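My shop in Ostbridge pays for repair information every month, and I think we pay for too much of it. The Eltano package has 3,826 procedures. We use maybe 30.

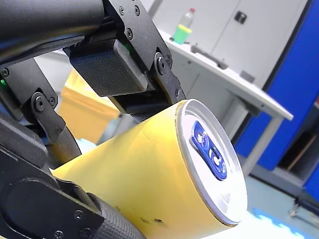
What a small shop needs

Torque values, wiring diagrams, fluid amounts. I want them fast – and also when the internet is down.

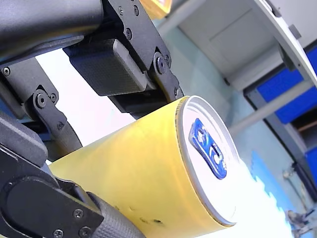

Áine McGrath, my partner, does not agree with me. She says one rare job pays for the year.

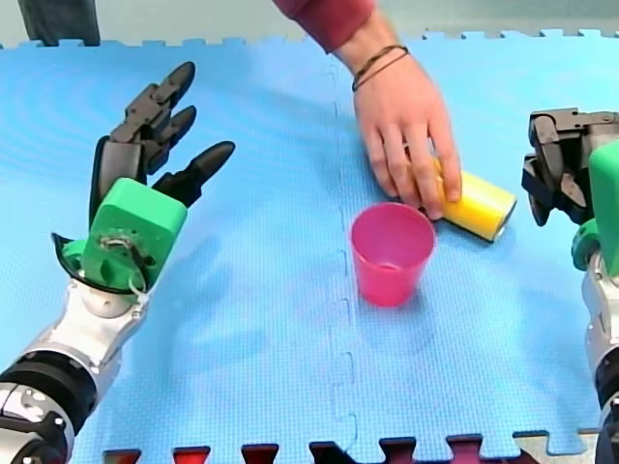 Paper manuals should still be sold. I would keep one open on the floor, on a foam puzzle mat like the blue one, and save my knees too.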